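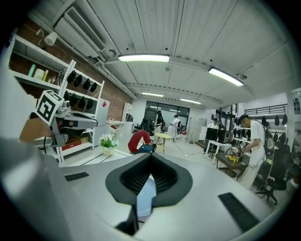

White shelving against the brick, hooks on the right, fridge next to it.

Hang it up. That's my whole argument, and I've been making it in Varkville since March.

Every shared workroom I've used dies the same way — bins. Somebody buys a stack of bins with lids, somebody else labels them, and a month later you're on your knees at 9 pm digging for one cable. At the Clurkside place we had 2,000 square feet and could not find the tape. Ever.

Hooks don't let you hide stuff. A bare hook means go ask who has it. Two rows, eight things hanging, done. Bottles up top, boxes down low where you can slide them out.

Bastian Heitmann says hooks waste wall. Fine. He priced a closed cabinet at $430 and it would of been full of junk by summer, same as the one at Menon. Dwayne Schumacher wants drawers. Drawers! Have you seen his drawers?

And keep a plant in there. White flowers, white pot, whatever you like. People tidy around a plant, they dont tidy around a bin.

I'd spend $100 on hooks before I spent a dime on anything with a lid. Skokik people, your turn — you're still on bins.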